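Storing produce: perforated basket or zip bags?
Asked in Kitchen & Pantry
855 views - 3 answers

Question

I'm trying to settle on one way to keep fruit and vegetables, and I keep going back and forth. Right now I have a light blue-gray plastic basket with holes in the sides, and a box of clear plastic bags. Some things go in the basket and some go in a bag, with no real system.

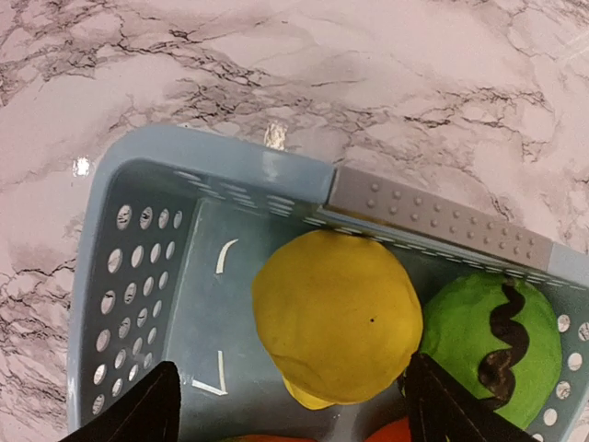
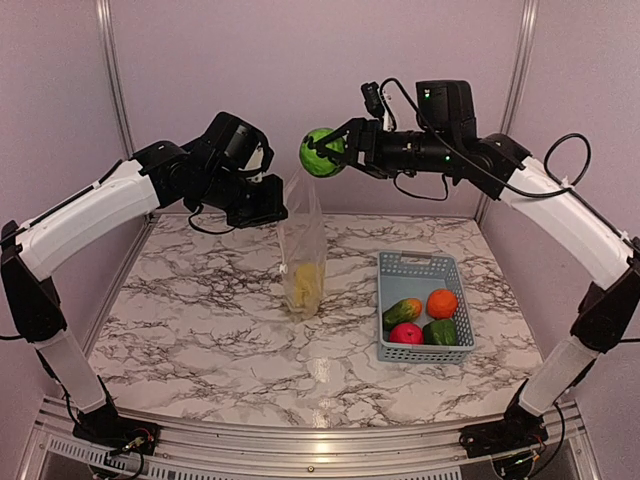
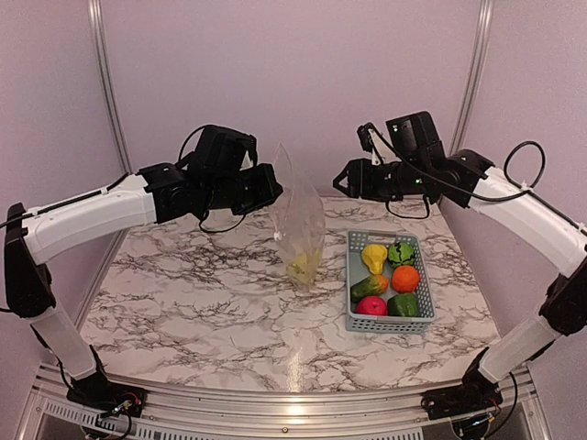
Plerkent, answering first: keep both, but decide by what the produce needs and forget about how it looks on the counter. Apples, oranges and peppers are fine in something with holes for a few days. Air gets in from the sides and moisture doesn't sit against the skin. Cucumbers are the odd one. They dry out and go rubbery in the open, so I put mine in a bag in the fridge with a folded paper towel and leave the top open a little.

Other things I'd do with a basket like that:

Line the bottom with a dish towel if you keep soft fruit in it. The holes can leave marks on peaches and ripe pears.
Put a tray under it if it has holes in the floor too. One leaking tomato is enough to make a mess.
Don't stack two layers of anything soft.
Wash it every time it's empty. An old toothbrush works for the holes.

Keep bananas away from the rest. They give off gas that ripens whatever is next to them, apples do the same, and a closed bag makes it go faster. If you want an avocado ready by tomorrow, that's useful. Otherwise leave bananas out on their own.

Marked helpful by 26 people

Answer 2, from Tramon

Bags all the way for me. Baskets take up too much space and I have a small fridge. I squeeze the air out and lay them flat.

Comment from Plerkent: laying them flat is fine for greens, but I wouldn't squeeze the air out of a bag of mushrooms. They get slimy fast. Paper bag for those.

Comment from Tramon: I don't eat mushrooms so can't say.

Answer 3, from Ledesma

I agree with most of the first answer. A few things to add.

Lemons and limes last a lot longer in a sealed bag in the refrigerator than in a bowl or basket at room temperature. Mine are usually good for three weeks or more that way. On the counter they get hard in about a week.

Bell peppers do better dry. If you rinse them when you get home, let them dry all the way before they go in anything. I stopped rinsing ahead and just do it before I cook.

For the bags, stand them up when you fill them. Fold the top down on the outside like a cuff and the bag holds itself open, more or less - heavier items go in first so it doesn't tip. Write the date on a piece of masking tape and stick it near the top, where it won't end up under the food.

You can reuse the bags. Wash with warm water and dish soap, turn upside down over a tall glass, let them dry. I throw them out once the zipper stops closing. I don't reuse any that had meat in them.

As for room, measure the shelf before you decide on the basket. Mine had to go on the bottom shelf of the fridge with the drawer taken out, and then I had nowhere for the carrots. It's now under the counter holding onions, and the potatoes are in a separate box.

Marked helpful by 40 people

Follow-up from the person who asked

Thanks. I'm going to keep the basket for apples, oranges and peppers and bag the cucumbers and lemons. Bananas will go on the hook. I'll try the cuff idea too.

Last edited April 8, 2024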